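Flatthorpe laundry: what changes in June

The new sorting and folding line at Flatthorpe starts full running in June, after a trial at Rindesgate over the winter. Several of you have asked what it means for jobs and shifts, so these are the main points.

The line takes flat work only: sheets, towels and pillowcases. In its last month at Rindesgate it handled 3,271 pieces and sent 433 of them back to be done by hand, mostly because of stains or items folded in on themselves. No posts are being cut at either site. Two people from each shift will move from the folding tables to running the line, and training is in paid hours.

Small items and anything marked for hand washing stay at the sinks. The machine cannot tell a cloth that needs another rinse from one that is done, and Wijesinghe, who supplied it, have no plans to offer that. 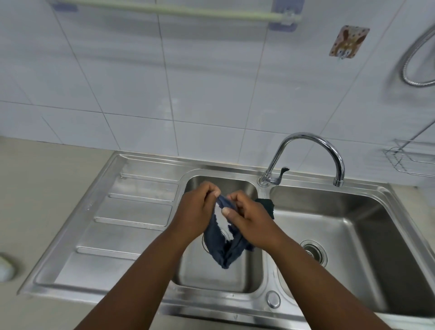 Hand work at the sink: a navy cloth held between both hands.

Debashish Ranasinghe, who ran the trial, says the biggest change was in how the day is spread out. "We used to leave the hand items until last and rush them. Now they get started at 7.30, when people are fresh. The standing is still hard on your back, and I've asked for better mats."

The mats are on order. Rembridge keeps its present set-up for now and will be looked at again once Flatthorpe has settled in. Rotas for the line go up next to the clocking-in machine, and if you want to swap, speak to your shift lead before they are printed.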